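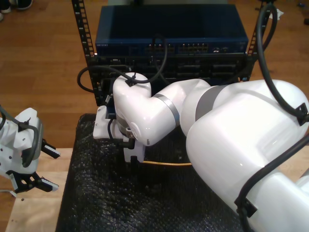 BADWOOD – The network service firm Tavares says a practice rack in its downtown workshop will put an end to the cabling mix-ups that have annoyed its customers since winter. The evidence for that is thin so far.

The company announced the setup on Monday under the name Stallura, which covers a bench, a short rack, a set of patch cables and a written routine for plugging them in and pulling them out. Tavares plans to offer the package to other shops at $404 a seat. It has not said how many have signed up.

Anselmo Rezende, the workshop manager, described the routine as a way to fix bad habits before they reach a customer's closet. Every cable is handled in the same order: find the port, check the label, seat the plug, tug once, write it down. Trainees repeat this until they have done 40 connections without a mistake, and then they start over with a different layout.

That sounds sensible. It also sounds like what most installers were taught in their first week on the job, and it is hard to see what part of it needed a name.

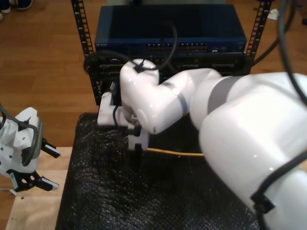 Tavares made much of how ordinary the equipment is, and on that point the company can be believed. The gear is what you would find in the back room of a dentist's office. There is a dark blue Netgear switch with a row of Ethernet ports, mounted between two black rails full of square holes, and a bumpy black mat spread out in front of it. Rezende said the idea is to practice on the kind of hardware people really have. Fair enough, but a rack on a bench in good light is a long way from one bolted over a mop sink, and it was the second kind that caused the trouble.

The trouble, for anyone who missed it, began when two businesses on Grakodska Street lost their phones on the same morning. Tavares blamed a mislabeled patch cable in one building and a plug that had not clicked in at the other. The firm credited both customers for the lost time and promised better training by April.

The announcement says callbacks fell during a seven-week trial. It does not give the number of callbacks before the trial, or the number after. Asked for both, the company said it was still putting the figures together. It also could not say whether the technicians in the trial were new hires or people with years behind them, which would make a big difference to what the result means.
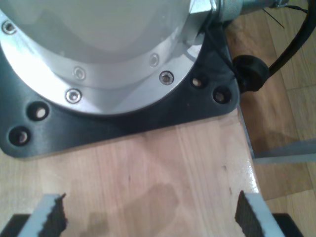 Lindiwe Molefe thinks the company is working on the wrong end of the problem. She said most cabling faults she has been called out to trace back to old labels that had faded or were never updated, and that plugging a cable neatly into the wrong port leaves you with a wrong port. A decent label printer and an hour spent checking the list against the rack, she said, would do more good than a bench.

Rezende did not disagree about the labels. He said the written log takes care of that, as long as people keep it up. The company has no plan to check the logs once a trainee leaves the workshop.

Anderson Leite, whose print shop was one of the two that lost service, was more patient. He said the phones have worked fine since the repair and he has no complaint about the crew that came out. He would still like to know who will be looking at his closet the next time something has to be moved, and if that person will have been through the training. He has asked. The answer he got was that scheduling depends on the day.

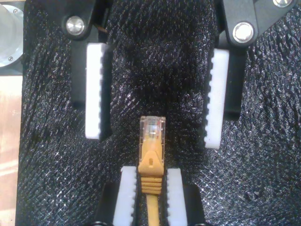 Will customers pay more for a technician trained this way? Tavares says its hourly rate will stay the same through the end of the year, and it has made no promise beyond that.

The price of the package may draw more questions. The $404 covers the printed routine and supervised time at the bench. Travel is extra, and so is a repeat session for anyone who does not get through the 40 connections. There is no certificate from any outside body at the end of it, only a letter from Tavares.

The company said it will publish its callback numbers when they are ready. It did not offer a date.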